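Prurken Robotics Working Group
Minutes, January 2026
Handling rules for household garment work

Nkrumah Mahama took the chair. The June draft of the handling rules was read through again. It still asks for "appropriate grip force" without giving a number. Mahama said a rule with no number in it is a wish, and he would vote against it a third time if he had to.

Climeck presented its case for dropping the supervised period after 2,000 runs. Members asked who had logged the runs, and whether a garment that came off its hanger was being scored as a failure or as a restart. Climeck did not have the answer with them. The request was held over. 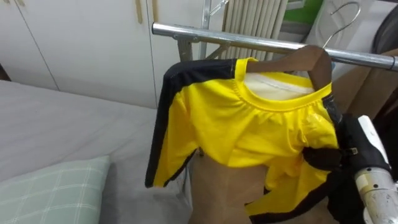

Reading time: 2 min

Item 4, pinching at the hem. The draft allows a gripper to take hold of a garment by its lower edge while it is on the rail. Kelemen supports this and says it keeps the fingers clear of the hanger. Mahama was not persuaded. Glossy fabric creases easily, stitched bands may not give the way the rest does, and so far the only evidence offered is Kelemen's own. He asked for results on clothes Kelemen did not pick.

Item 5, clear space. Stillaretti proposed 40 inches around the rack, with nothing stored inside it. Several members doubted that any real bedroom could meet this. Stillaretti said the figure came from an earlier warehouse rule. It was sent back.

Item 6, the compliance badge. No support. The group will not put its name on a badge while vendors test themselves.

Actions: Climeck to send raw logs. Kelemen to rerun item 4 with 2 outside observers. Grip force wording stays open.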